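Home | Projects | Reports | Grants | Contact

Search this site Enter keywords Go

Demissie Fund -- Interim progress report
Project: Plornero shared workroom, tables and small items
Prepared by Retari for the Demissie Fund
2022-02-28

1. Position at the end of this period

The workroom is in use. The wooden work surface and the steel sink counter beside it are both in their final positions, and we do not plan to move either one again during the grant. The storage wall is behind schedule. Temus delivered the first set of shelves but not the brackets, and the second set is now promised for May.

2. Spending

The equipment line stands at 222 dollars under budget. Most of that comes from keeping the existing wood tabletop instead of buying a new one. We would like to carry the difference over to storage and will send a separate request on the usual form.

The consumables line is spent to 80 percent. Markers, labels and cleaning cloths went faster than planned in the first weeks and have since leveled off. We bought 50 markers in the last order and do not expect to place another before the next report.

3. Small items and where they are kept

The last report listed loose items on the tables as an open problem. People set down a marker wherever they finished with it, and the next person took a new one from the box. We have made two changes. Each work surface now has a small cup, and markers are supposed to go into it at the end of every session. Anything that does not fit in a cup goes on a tray at the end of the table.

The first change is only partly working. The cups stay where they are put, but markers are still left lying beside them. The cups are also on the small side -- a full-length marker stands well above the rim, and a cup with several in it tips easily. We are looking at a heavier one with the same footprint.

The tray rule is working better. We have asked users not to write on the trays, and so far they have not.

4. Surfaces

The wood needs a wipe at the end of each day, and smudges build up on it if this is skipped. We tried a 30 minute cleaning slot on the booking sheet and dropped it, as the job takes far less time than that. It is now part of closing up.

The steel counter has given no trouble. Wet work stays on that side of the room, and the wood is kept for dry work.

Work surface, small blue cup in use:
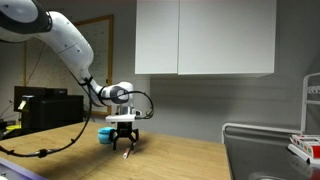
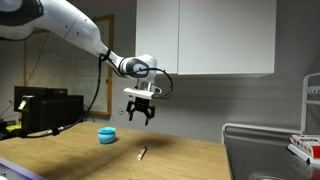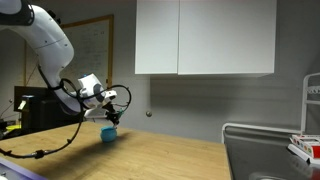

5. Next period

Bracket delivery is the main item outstanding. If Temus misses the May date we will buy standard brackets locally and adjust the shelf spacing to suit. We will also trial the heavier cup on one table before ordering more, and mark the tray position with tape so that it goes back to the same place after cleaning.

The booking sheet will move from paper to the shared calendar. Two user groups have asked to keep the paper copy on the door as well, and we have agreed to run both until the final report.

No change is requested to the end date.

Contact the Plornero project office | Copyright Retari 2022 | Back to top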